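Laundry and Linens, Unit 2: Handling Cloth Before You Fold It
Notes from the February session, typed up by Luana Amaral

Okay, so last time we did sorting and I let you all go home early, which means we have some catching up to do. I promised Dayana Villanueva I'd write down the part about hems, so that comes first.

Before you fold anything, find the hem. Run your thumb and finger along the edge until you feel the ridge where the cloth doubles over on itself and the stitching holds it down. That ridge is your straight line (or nearly – old hems wander, and a cheap one can be off by a finger's width from one end to the other). If you fold to the hem and the hem is crooked, your stack will lean, and then you'll be back at the table doing all 34 of them over again like we did for the Cakau guest house. I still have feelings about that.

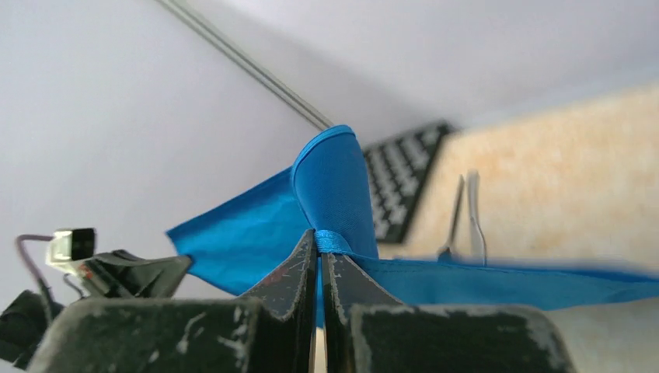 Now, picking up. Most of you grab too much! When you take a big handful from the middle, the cloth bunches under your fingers and you get a fold standing up on one side and a loose flap going its own way on the other. It's fine for moving a piece from the basket to the table. For folding, let go, find two corners, and start from there with a light pinch at each one.

Marleny Condori asked whether you should shake first or smooth first. Shake first, once, with your arms out. Then lay it down and smooth from the center toward the edges with a flat hand. Please don't tug at the corners – a woven cloth pulled on the slant will stretch out of square, and you'll be chasing it all afternoon.

For practice at home, do 62 folds with whatever you have: napkins, dish towels, an old T-shirt. It's a silly number, I know, it's just how many spaces are on the practice sheet. Mark the ones where the edges didn't meet and bring the sheet with you.

Next unit is fitted sheets. Bring one, and bring some patience. Eliécer Ccori has the key to the linen closet if you need to borrow.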